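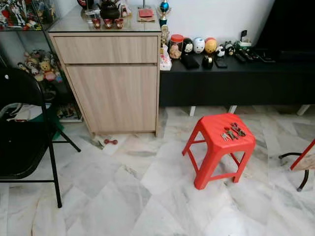

Khổng Books & Reading Room – opening check, shop floor and event space
Sun 24 February
Checked by: Rogelio Rivera
Event on the day: author talk and signing, family memoir panel, 2 pm start

Mark OK, FIX or N/A. Comments in whatever space is left.

ENTRY AND FOOTPATH

Front door opens fully, closer not slamming – OK
Door mat flat – FIX. Corner curling again, taped it down, tape won't last the week. Need a new one with rubber backing.
A-frame sign clear of the kerb ramp – OK now. Was right across it when I got in. Moved it to the fiction window side.
Step edge strip – OK

FRONT TABLES

New release table steady – OK
Stack height under the line – FIX. Hirnis hardbacks were piled way over and leaning. Split into two stacks, rest are back in the carton under the counter. Please don't build the tower again, I know it looks good.
Memoir display – OK. Heavy ones at the bottom pls.
Dump bin, remainders – sharp bit of cardboard on the front lip, trimmed it.

SHELVING

Wall bays fixed at top – OK except crime. Bay 7 has a bracket screw backing out. Tightened by hand, needs a proper plug in the wall. FIX, this week not next month.
Rolling ladder, both brakes – left brake OK, right one soft. Ladder tagged and locked off. Use the kick step for top shelf requests or tell the customer we'll ring them when it's down.
Kick step rubber feet – OK
Poetry – top shelf overloaded, bowing in the middle. Took the big anthologies down to floor level. They're out of order, sorry, someone alphabetise.
Kids corner, low shelves – OK. Picture book spinner wobbles but did that last time too. Still on the list.

EVENT SPACE

Chairs checked for cracks – two with split seats, turned to the wall with a note on. Not to be used even if we're full.
Aisle width down the middle – OK after I shifted the back row
Second aisle to rear exit – FIX then OK. Brotex delivery cartons were stacked in it. Now in the stockroom. This is the third time, can the driver be told stockroom only.
Stage riser, skirting and edge tape – OK, tape a bit scuffed
Vokex speaker stands – legs fully out, sandbag on each. OK
Mic cable – taped across the aisle, full length. Ran out of the wide tape so the last bit is the narrow stuff, chekc it at interval.
Signing table – OK. Queue to go along the travel wall, not across the door.
Water for panel – jug and glasses on the side table, away from the power board. Had to move it, was sitting right next to it.

Max numbers for the room are on the card by the light switch. If the bookings sheet and the card disagree, the card wins.

FIRE AND EXITS

Rear exit opens from inside without a key – OK
Exit sign lit, front – OK
Exit sign lit, rear – flickering. Electrician called, job no. 284. FIX
Extinguisher by counter – gauge in the green, tag in date
Extinguisher stockroom – was behind the returns trolley. Moved trolley. Tag in date
Candles – none. The panel asked for some on the table, said no, battery ones are fine.

STOCKROOM AND STAFF AREA

Floor clear – OK after cartons stacked properly
Box knives closed and in the tub – one left open on the bench. Come on.
Kettle and toaster cords – OK
First aid kit – low on small plasters and the wipes are out of date. On the order, ref 207.
Paper trimmer guard – OK

LEFT OVER FROM LAST CHECK

Carpet join near biography – still lifting. Landlord has been emailed twice.
Toilet door lock stiff – done, thanks whoever
Window catch upstairs – not looked at, ran out of time

Signed R. Rivera. Didn't get to the courtyard, gate was stiil locked when I finished. Whoever closes, pls do the furniture out there and write it on the back of this sheet.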